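Attaching a lean-to canopy to a wall with brick veneer -- ledger or freestanding posts?
Home Projects Help > Patios, Canopies and Carports

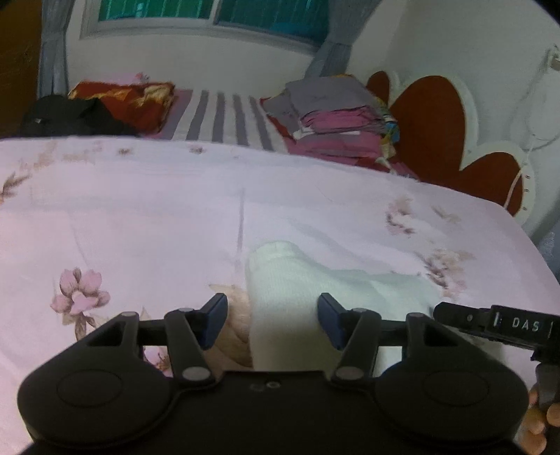
White knitted sock with a ribbed cuff

Posted by Genji Kaneko, 15 Oct 2020

We want to put a canopy over the back patio so there is a dry spot between the kitchen door and the laundry shed. The kit I am looking at is the Fosen lean-to, the one with the aluminum frame and clear polycarbonate roof panels. It is 18 feet long and comes with 3 front posts. The back edge is supposed to hang from a wall bar that you bolt to the house.

My trouble is the wall. The house is wood framed with a brick veneer on the outside, and the manual only shows solid masonry and plain wood siding. It says to use "suitable fixings" for anything else and leaves it at that. The store (Lavcombe, the branch by the highway) told me sleeve anchors into the brick would be fine. A neighbor told me the opposite.

The quote with delivery is $1,424 and I would like to know what I am getting into before I pay. We get snow most winters, usually wet and heavy. Can I hang the back edge from the brick, or should I look for a version with posts on both sides? Also, does the slope matter much? The manual gives a range and I would like to keep it as flat as I can, to clear the upstairs window sill.

Shinji Imai

Do not hang it from the brick. Veneer is a single layer of brick standing in front of the framing with an air gap behind it. It is held back to the house by thin metal ties, and those ties are there to stop it from leaning. They are not meant to take the weight of a roof with wet snow on it, and wind getting under the panels will pull outward on the wall bar, which is worse.

There are ways to carry a wall bar through veneer into the framing with long bolts and rigid spacers. I have seen it done well, but it was drawn up by an engineer, and every hole has to be sealed and flashed so water does not get into the cavity. For a kit at that price it is hard to justify.

What I would do is put a second row of posts near the house and set a beam across them. Keep the posts far enough out that you are not digging right against the foundation. Ask the kit maker if the frame can be used that way. Some lean-to frames count on the wall to keep them from racking sideways, and if yours does, it will need bracing or a different model. I used an Okabe freestanding frame on my own patio and the back beam sits 2 inches off the brick. A strip of flexible flashing covers the gap. Fasten that to the beam side and let it rest against the wall, or have it let into a mortar joint if you want it properly watertight.

On slope, stay inside the range in the manual and don't go for the very bottom of it. Flat panels hold dirt and leaves, and snow sits on them longer. If the window sill is the limit, lower the front beam a little, provided you still have headroom.

Before you order, find out the snow load for your town and compare it with the rating on the kit. The building department will tell you over the phone. Ask them about a permit in the same call, and about footing depth. Footings need to go below the frost line, and the metal feet in most kits are only made for bolting to concrete, so a thin patio slab may not be enough under them.

ralel_patio

Had the Ralel one on brick for years with sleeve anchors, never moved. It's a small one over the door though and we don't get snow. Get the bronze panels if it faces south, the clear ones make it really hot under there.

Genji Kaneko

Thanks, both. Called the building department this morning. I do need a permit for anything attached to the house, and for a freestanding one they want a sketch with the post spacing and the footings. I have asked Fosen if the frame can stand on its own -- waiting to hear back. If they say no I will price the Okabe.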